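Nuvstead Folding League

The Nuvstead Folding League is a student robotics project and yearly contest based at Stesham Technical College in the town of Irken. Its members teach household robots to handle clothes, and they do it by performing the chores themselves with hand-held grippers, recording every grasp and fold. The league is best known for its shirt event, a wonderfully tense contest in which a robot arm has to fold laundry it has never met before!

History

The league grew out of an evening class run by Tuva Hellström, who wanted her students to try a problem that looks easy and is fiendishly hard. Cloth bends, slides and hides its own corners, and the class's first program could barely find a sleeve. Leif Eide and Haf Craddock, both second-year students at the time, rewrote it over one winter break and talked the college into giving the group a regular slot. The name comes from Nuvstead House, the residence hall where the first practice sessions were held.

Practice sessions

Members work in pairs, one handling the cloth and the other keeping the log. A shirt may start out spread, bunched or upside down, and sessions often take place in ordinary bedrooms – the league has always preferred real beds and real clutter to a tidy lab bench. A complete training set for the shirt event holds 600 recordings, and every member contributes to it.
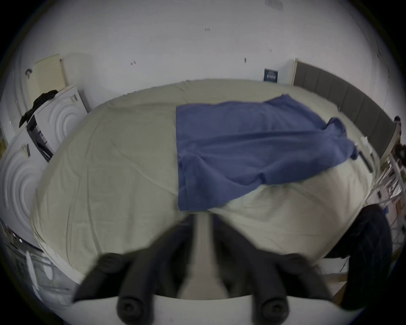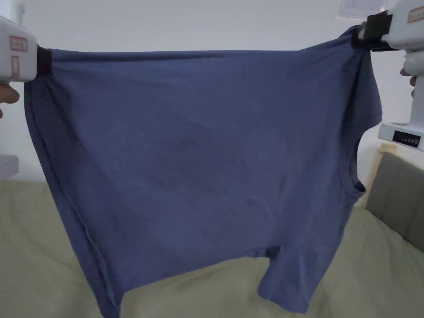
Shirt practice with hand-held grippers: blue cloth on the bed (first picture) and a T-shirt stretched sideways between two grippers (second picture).

Beginners learn the two-corner hold early on. Both grippers take a corner, the hands move apart until the edge between them is straight, and the cloth is then lowered and folded. Eskil Åberg's handbook for new members gives this move a whole chapter, along with much-loved advice on slippery collars.

Competition

The final is held every December. Each team gets 9 minutes and a basket of 5 garments picked by the judges, and its robot must work without any human help once the clock starts. Points are given for finished folds, neat edges and recovery after a dropped corner. That last category gets the loudest cheers, and a good recovery can rescue a round that seemed completely lost.

The current record is 413 points, set on 11th December by the Strömberg team under captain Ottar Granström. Their robot dropped a sleeve twice in the closing round and picked it up both times.

Related activities

The league also runs a towel event for first-year students and an open evening where visitors can try the grippers – younger brothers and sisters tend to be alarmingly good at it. Recordings from past seasons are kept in the college library and may be used by any student for course work.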